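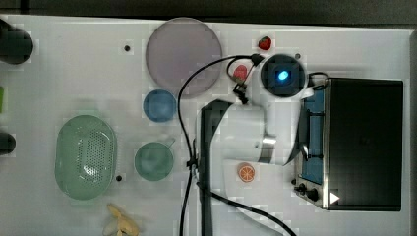 A morning at the Hordiienko retread plant

I've been driving past the Hordiienko building in Novbridge for years and I always figured it was a warehouse. Low, tan, no windows on the road side, a few trailers out back. Then a flyer went up at the parts counter where I buy my wiper blades, saying they were opening the doors for a morning in October and anybody who wanted to see how truck tires get a second tread could come by at nine. I was there at 8:40. My wife says I've never been early for anything that wasn't car related and she's right.

They had coffee, they had a box of foam earplugs, and they had yellow vests in one size (huge). There were 39 of us on the sign-in sheet, which was more than they'd planned for, so they split us up. I got the second group with Bergþóra Holst, who runs quality there and talks fast and loud, exactly what you want next to a row of compressors. A lot of the people in my group were owner-operators, plus a school bus mechanic, plus a couple of dads with teenagers. I think I was the only one there with just a regular old station wagon in the lot.

Where the tires come in

First stop is receiving. It smells like every tire shop you've ever been in, only more so! The used tires (they call them casings once the tread is worn down) come in off fleet trucks and get stacked by size. Every one gets a paper tag with a barcode, and that tag stays with it through the whole building. The fleet gets its own casings back, too. I had no idea. I assumed you just got whatever was on top of the pile.

Then each casing goes up on a spreader, a stand that pulls the sidewalls apart so a person can get a lamp and a hand inside. The inspector working that station was Hryhorii Nechyporuk and I could have stood there all day. He goes around the inside with his palm, slow, then around the outside, and he chalks anything he doesn't like. He let one of the teenagers try to find a nail hole in one he'd already marked. The kid went around twice and missed it. So did I, for the record, and I had my reading glasses on.

After the hands-on check there's a machine that looks inside the layers for separations, and Bergþóra showed us two pictures on the monitor, one good casing and one with a pale blotch up by the shoulder. The blotchy one was headed for the scrap pile. From the outside it looked perfect to me. She said that's the part of the job she'd like more drivers to see, and I get it, I looked at that tire and would have run it to Florida and back.

Buffing, and my new favorite machine

Buffing is the loud part. Earplugs in. The casing gets inflated on a hub and spun against a rasp, and the old tread comes off in a stream of black crumbs that gets sucked up a duct. It takes a few minutes and when it's done the tire has this soft, even, suede kind of look. I wanted to touch it and you're not supposed to, because of the oil on your fingers. I asked where the crumbs go and they sell them. Playground surfacing, mostly, and some mats.

Next to that is the repair bench, where they grind out small injuries and fill them by hand with rubber from a little extruder gun. Very quiet corner compared to the rest. There was a radio going.

Then the builder! That's the Brudus, a big green thing they bought two years ago, and you could tell everybody in the place is proud of it. It rolls a layer of cushion gum around the buffed casing, then lays the new tread on top in one strip, and the operator trims and matches the ends so the pattern carries across the splice. I tried to find the splice on a finished one and needed help. The operator stapled it, too, with what looked to me like plain staples, and they come out later.

They stock 4 tread patterns for the regional trucks and will order in others. I won't pretend I followed all of it, but the drive-axle one with the deep blocks is the one I'd want under me in January. The trailer pattern is nearly plain ribs. One of the owner-operators got into a long back-and-forth with Bergþóra over whether the closed shoulder version really wears slower, and she pulled numbers off her phone, and he said he'd think about it. Group one caught up with us while that was going on.

The chamber

Last comes the cure. The built tires go into rubber envelopes, get hung on a rail, and roll into a long steel chamber with a round door like a submarine. Heat and pressure for a few hours. They'd just closed a load so we only got to see the outside and the gauges. A board on the wall had the count for the month so far, 742, and somebody had drawn a smiley face next to it.

After that there's a final inspection, back under the lamp, then paint on the sidewalls and out to the dock. I asked if they'd ever do passenger tires and the answer was a cheerful no. So I'm stuck buying new, and I do need a pair for the front, and I spent the last part of the morning bugging people about that. Findero had a table by the exit with their tire pressure sensors and the guy there checked my tread in the parking lot with a depth gauge. Not great! He was nice about it.

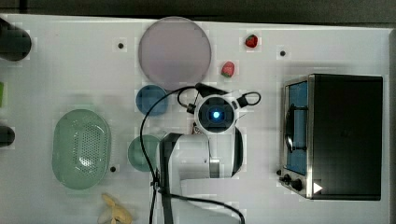 Two strawberries by the big plate, with the little blue bowl just below it.

If you want to go

They told us they'd like to do another one in the spring. No date yet, so ask at the office or watch the parts counter. A few notes from me:

Wear closed shoes. They turned one man around at the door for sandals, and he had to go home and come back with the later group.

Park on the gravel side. The paved side belongs to the trucks and they need all of it to swing in.

Bring your questions for the inspection station and get up close there, because the group moves on pretty quickly once the buffer starts up and you can't hear a thing after that.

The tour ran a little under two hours for us, with the arguing. I kept the earplugs. I've got an appointment for the front tires next week and I'm going to ask the shop if I can look inside the old ones before they toss them.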